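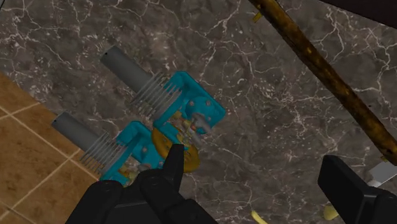 Zamudio project group
Final report, Household Tasks unit
October 7, 2020

We started this project in June with a simple question. If a robot arm can pick things up, can it clear a kitchen counter? By clear we mean what a tired person means after dinner: everything off, put where it belongs, nothing knocked on the floor. Most of the videos we watched beforehand made it look close to solved. We don't think it is, and we think the videos are part of the reason people believe it.

All of our work was done in simulation. The software is Praltell, which our department already had a license for, and the room we used is a kitchen layout called Rorncombe. It has a dark marble surface with pale veins all over it and an orange-brown tile floor. We picked it because it was the least tidy-looking of the layouts on offer. In hindsight the veins were a bigger problem than we expected. Thin pale lines on dark stone look a lot like the edges of something to pick up, and our first detector kept drawing boxes around bare marble.

The objects

We didn't want a neat row of cups. Real counters collect things that have no business there, so we scattered a mix. The two teal devices with grey cylinders and thin fins were the ones that caused the most arguments in our group. A person would grab one by the housing without thinking. For a two-fingered gripper, every side is a different problem. The cylinder is smooth, the fins stick out past it on both sides, and the housing is open with small parts packed inside. We never settled on one grasp point that we all liked.

We also had a mustard-brown oblong thing, a long thick rod and a few small yellow pieces. The oblong one would be easy if it were alone. Wedged between the two teal housings, with a black fingertip in front of it, it is a fair test of the whole idea. Where do the fingers go? There is plenty of open marble between them and very little room at the object itself.

How we ran it

We ran 2000 attempts with the arm starting from a random pose, then another 700 with the objects pushed closer together. An attempt counted only if the object ended up in its bin and everything else stayed on the counter. We were strict about this. The Brillach benchmark, which we used for comparison, counts a lift as a success even when something else gets dragged along. Under a rule like that our numbers would look much better, and they would mean less.

What we found

Single objects on open counter went well. We have no complaint there, though it isn't much of a chore either. Once objects touched each other, the results got worse quickly, and the crowded runs were poor enough that we checked the setup 3 times looking for a bug. We found one (a wrong friction value on the rod) and fixing it barely helped.

The failures were dull. The fingers closed on the wrong thing, or on two things, or one finger landed on top of a housing and the arm kept pushing. It has no idea that it should move the neighbor first. You can write a rule for that, and we did, and then the rule failed on the next pile.

Can machines do this chore yet?

In our opinion, no. A person could clear the same mess in less time than it takes our planner to choose its first grasp. We also had every advantage: no wet surfaces, no glass, no pets, no one else reaching for the kettle, and a simulator that always knows where everything is when we ask it.

There are limits on our side too. We had one gripper model and a small computing budget, and a better team might have tuned the planner further - we would like to see that done, with the crowded runs reported separately from the easy ones. Our settings and object files are in the Zamudio folder on the course drive. The friction fix is in version 2, so please don't use the earlier one.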